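Schüssel aus dem Abtropfgestell greifen, Greifer drückt sie immer nur tiefer rein

Forum > Schule, AG und Wettbewerb > Greifer und Handkameras

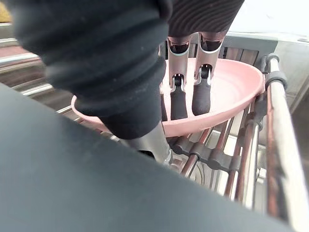

Worum es geht

Hallo zusammen, ich bin ziemlich neu hier und hoffe, ich bin im richtigen Bereich gelandet. Wir sind eine Robotik-AG und haben uns für den Bedbridge-Wettbewerb im Juli angemeldet, Aufgabe "Küche". Man muss Geschirr aus einem Abtropfgestell nehmen und auf ein Tablett stellen, ohne das Gestell zu verschieben. Teller gehen bei uns inzwischen richtig gut (ich war selbst überrascht!), Becher auch meistens. Nur die flache rosa Schüssel macht uns wahnsinnig.

Das Bild ist von der Handkamera. Wir fahren von oben mit beiden Fingern in die Schüssel und wollten dann einfach nach außen aufmachen, also von innen spreizen. Auf dem Papier sah das super aus. In echt rutschen die Gummispitzen an der Innenwand hoch, die Schüssel kippt nach vorne und hängt dann schief zwischen den Stäben vom Gestell. Manchmal bleibt sie kurz dran und fällt nach ein paar Zentimetern wieder runter.

Was wir schon probiert haben:
Langsamer spreizen, gleiches Ergebnis, dauert nur länger.
Mehr Kraft, dann springt sie richtig weg.
Gummispitzen mit Spiritus abgewischt, das hat einen halben Nachmittag lang geholfen und dann nicht mehr. Vielleicht haben wir uns das auch nur eingebildet.
Tiefer reinfahren, da setzen wir auf dem Boden auf und die Steuerung geht auf Störung.

Gesteuert wird mit Dimska, die Wegpunkte haben wir von Hand eingelernt, also keine Bilderkennung oder so. Die Schüssel steht laut Regelheft immer am gleichen Platz, plus minus ein bisschen. Unser Betreuer meint, wir sollen lieber den Rand greifen, aber da ist rechts gleich das Gestell mit den senkrechten Rohren und wir haben Angst, dass wir dagegen fahren. Lohnt sich das Umbauen der Finger? Oder machen wir was grundsätzlich falsch? Wir haben noch 400 Euro in der AG-Kasse, davon muss aber auch die Fahrt bezahlt werden.

Danke schon mal und liebe Grüße
Tsion Tsegaye

Vanderleia Portela

Hallo Tsion, willkommen! Dein Betreuer hat recht, nehmt den Rand. Ich hab genau dieses Von-innen-Spreizen letztes Jahr mit meiner Gruppe durchgezogen, mit einer Salatschüssel, und wir haben so viel Zeit damit verbrannt, dass wir die zweite Aufgabe komplett gestrichen haben.

Das Problem ist die schräge Wand. Bei einer flachen Schüssel drückt der Finger gegen eine Fläche, die nach oben aufgeht, und ein Teil der Kraft schiebt ihn dann eben nach oben raus. Mit mehr Kraft wird das nicht besser, das habt ihr ja gesehen. Bei einem Becher mit geraden Wänden klappt es, bei einer flachen Schüssel müsste der Gummi schon enorm haften.

So würde ich vorgehen:

Die Hand so drehen, dass ein Finger innen und einer außen am Rand sitzt. Euer Greifpunkt wandert dann natürlich aus der Mitte raus.

Sucht euch die Stelle am Rand, die am weitesten von den senkrechten Rohren weg ist. Auf eurem Bild kommt der Rand rechts bis an die Rohre ran, da würde ich nicht hin. Vorne könnte gehen, aber da verdeckt euch der Arm einen Teil und diese Metallstange mit der schwarzen Hülle steht vor dem Rand. Müsst ihr mal mit stromlosem Arm von Hand hinführen und gucken, ob es passt.

Nicht bis auf den Boden runter. Ihr braucht nur so viel Gummi unterhalb vom Rand, dass er sich nicht wegdreht. Bei eurem Bild sind die Spitzen fast unten, das ist für einen Randgriff viel zu tief.

Dann zumachen, kurz warten, und erst gerade nach oben. Wir sind am Anfang immer gleich schräg losgefahren, weil das zwei Sekunden spart, und haben jedes Mal das Gestell mitgenommen :-)

Ach so, und der Rand ist bei euch ja etwas umgerollt, das ist Gold wert! Da hält der äußere Finger von unten mit, wenn ihr ihn knapp darunter ansetzt.

Die Kasse würde ich zulassen. Erst mal umlernen, das kostet nur Nerven.

Sebastião Miranda

Kauft euch einfach einen Sauger. Wir haben in der Firma einen von Broleck dran und der nimmt alles, glatte Sachen sowieso. Schüssel ist Plastik, also kein Thema.

Vanderleia Portela

@Sebastião Sauger ist in der Schülerklasse nicht erlaubt, steht im Regelheft bei Werkzeugen. Außerdem bräuchten die dann noch Druckluft oder eine Pumpe dazu.

Sebastião Miranda

Ok wusste ich nicht. Dann Rand.

Orvokki Mäkelä

Ich möchte bei Vanderleia noch etwas ergänzen, weil ich glaube, dass ihr beim Randgriff gleich in das nächste Problem lauft, nämlich dass die Schüssel nur an einer Seite hängt und sich beim Anheben nach unten wegdreht. Bei uns war das jedenfalls so. Wir haben mit 32 Versuchen am Stück getestet (ja, die Kinder haben gestöhnt, aber es gab Kekse) und die Fehler haben sich fast alle in dem Moment gehäuft, wo die Schüssel aus dem Gestell frei kam.

Geholfen hat uns eine ganz simple Sache: In der Dimska-Software kann man die Beschleunigung für ein einzelnes Wegstück runtersetzen. Nicht die Geschwindigkeit, die Beschleunigung! Wir hatten vorher immer nur am Tempo gedreht, und das ruckt beim Anfahren trotzdem. Wir haben nur das erste Stück nach oben sanfter gemacht, alles danach durfte wieder normal schnell sein.

Und lernt den Greifpunkt bitte nicht mit einer leeren Schüssel an, die ihr vorher schön gerade gerückt habt. Stellt sie rein, wie ein Mensch sie beim Abwasch reinstellt, ein bisschen schief. Wenn es dann klappt, klappt es auch vor der Jury. Wir hatten uns alles wunderbar zurechtgeschoben und im Wettbewerb hat der Schiedsrichter sie mit etwas anderem Winkel hingestellt, und das war es dann mit unserem Durchlauf. Ich ärgere mich heute noch.

Zu den Fingern: Ich würde nichts umbauen. Wenn die Gummis alt und hart sind, neue draufmachen, sonst lassen. Bei Pfeiffer gab es mal weichere zum Aufstecken, ob die auf eure passen, weiß ich aber nicht, da müsstest du nachmessen.

Tsion Tsegaye

Ihr seid super, vielen Dank!! Wir haben gestern umgelernt, vorderer Rand, ein Finger innen und einer außen. An der Stange kommen wir knapp vorbei, wenn wir die Hand ein kleines Stück weiterdrehen. Gleich der zweite Versuch hat gesessen und der halbe Raum hat geschrien. Danach ist sie noch zweimal weggekippt, genau so wie Orvokki es beschrieben hat, also ist jetzt die Beschleunigung dran. Die hatten wir echt nie angefasst, ich wusste nicht mal, dass man die pro Wegstück einstellen kann. Wo finde ich das im Menü, ist das bei den Bahneinstellungen?

Orvokki Mäkelä

Ja, Wegpunkt anklicken, dann Bahn, dann ganz runterscrollen. Das Feld ist grau, bis du den Haken bei "eigene Werte" setzt. Und danach speichern nicht vergessen, er fragt beim Schließen nicht nach.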